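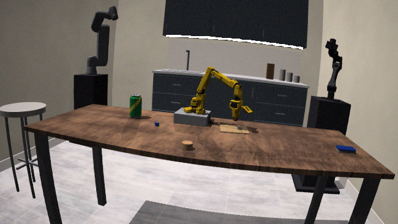
The director of Arkau has a cold and a very large mug of tea, and she would like to talk about rain. "I drew so much of it," she says. "I started with the rain in November and I thought, great, I'll get the boring part out of the way. And then it became my favourite part!"

If you missed Arkau at the Plusine festival, you have a treat coming. It's a hand-drawn short, 19 minutes long, about a ferry that keeps running after the island it serves has emptied out, and I came out of it wanting to ring everybody I know. There's almost no dialogue. The ferry has more personality than most leading men.

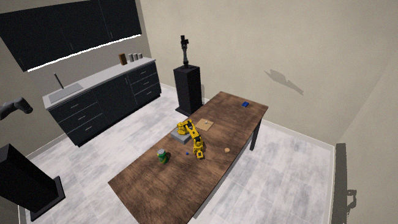 A white ball on a flat tan square, with a small blue block further along the table.

She made it at Wonard, a studio above a bakery, with one other animator and a composer who worked mostly at night. The film took 3,194 drawings, every one of them on paper, and she kept them in fruit boxes under the stairs. "The whole film smells of bread," she says. "You can't tell in the cinema, which is a pity."

I ask about the colour of the sea, that odd greenish grey, and she lights up.

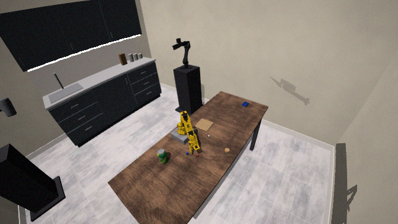 A tiny red object and a tiny blue one under the yellow gripper.

"It's the wrong paint! I ordered one grey and opened another, and I was too impatient to send it back. Then we tested it under the lamp and I just about cried — it looked like the water off the breakwater when I was a kid." The harbour scenes had been coloured by then, so she went back and did them again.

The Plusine screening was full, all 237 seats, and she watched it from the side door.

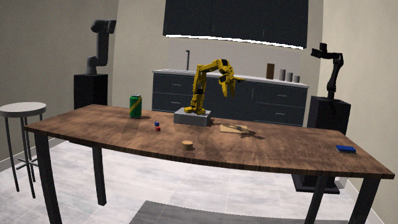
"People laughed at the gull," she says, still delighted. "I cut that gull two times. My co-animator kept putting it back."

Next is something longer, with the working title Org. It has a lighthouse and a brass band, and so far she has drawn the tuba. She shows me on her phone, and it's a wonderful tuba — dented, a bit smug, clearly in charge of the others.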